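About Ellow

Ellow is a small workshop that takes care of robot cells for other companies. We were started by Iason Psarras and Khrystyna-Mariia Derkach, who before repaired packing machines at Hordiienko. Today we are 7 people, and we look after over 100 grippers.

Most of our work is on the fingers. When a cell comes to us, we first check that both fingers close on the same line and that the tips are parallel. Then we look at the wires near the bracket, as they get tired from bending, and we fasten them again if it is needed. 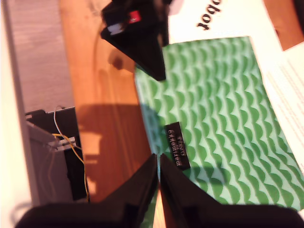

After each repair the gripper must open and close 77 times without a fault before we sign the service sheet. Kalkidan Ejigu keeps these sheets, and every customer receives a copy. If the same fault comes back within 3 months, we repair it again without payment.

Our workshop is open from Monday, 8 in the morning. For spare fingers and cables please ask for Fedir Pavliuk.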